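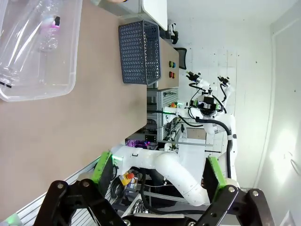 Week three at Prindville and my shoulders are killing me. Quick post before the bus.

So the job is teleop. You hold the handles, the robot's arms do what your arms do, and it all gets recorded so the thing can learn from it later. Thảo Kim calls it puppeteering, Terence Catterall calls it "donating your elbows". He's done 2,000 of these across three projects and he still grunts on every reset.

Our target for tidying is 300 good runs by the end of August. Good meaning no fumbles you can't recover from, no long pauses, no stopping halfway to scratch your nose. I got 36 on my first proper day and thought that was brilliant. Then Thảo went through them and binned 14. Fair enough. Most were me dithering. If you hover over something for four seconds wondering where to grab it, the robot learns to hover. It hasn't a clue you were wondering.

Biggest thing I've learnt is to decide before you move. Pick your spot, go, close, lift. Sounds obvious. Isn't, when the handles have a bit of lag in them and you've got no feeling in your fingers at all. That's the bit I cant get used to. With your own hand you know you've got hold of something. With this you look for the pads to close up and then you sort of trust it.

Clear plastic is the worst. Properly hate it.

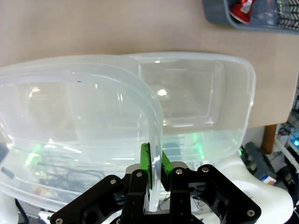 You can't judge the depth, the edge vanishes into whatever is behind it, and the lights bounce off it. I kept closing early and pinching air. Terence's trick is to come down over the rim with a finger either side and stop looking at the tub altogether, just watch the green pads. When they stop coming together, you're on. Worked better for me, though I still squeeze too long before lifting. Habit.

Other trick, from Thảo: don't do every run the same. I'd got into a lovely rhythm, same corner, same angle every time, very pleased with myself, and she made me do a whole batch from the other side. Awful. Slow. But she says if all it ever sees is one neat way of doing it then it falls over the minute somebody nudges the tub. She had that happen at Haslam, weeks of runs and they had to start agian.

Haven't seen it try anything by itself yet. Meant to be soon. I'm weirdly nervous, like parents evening. If it hesitates I'll know exactly whose fault that is.

Right, bus. Will write up the handle settings when I've got an evening, a couple of you asked. Short version: turn the scaling down, put your chair lower than you think.

Recent posts
New job, sore thumbs
What I packed for Prindville
Leaving Esteck after all that time
Sterovis handles: first go
Soup again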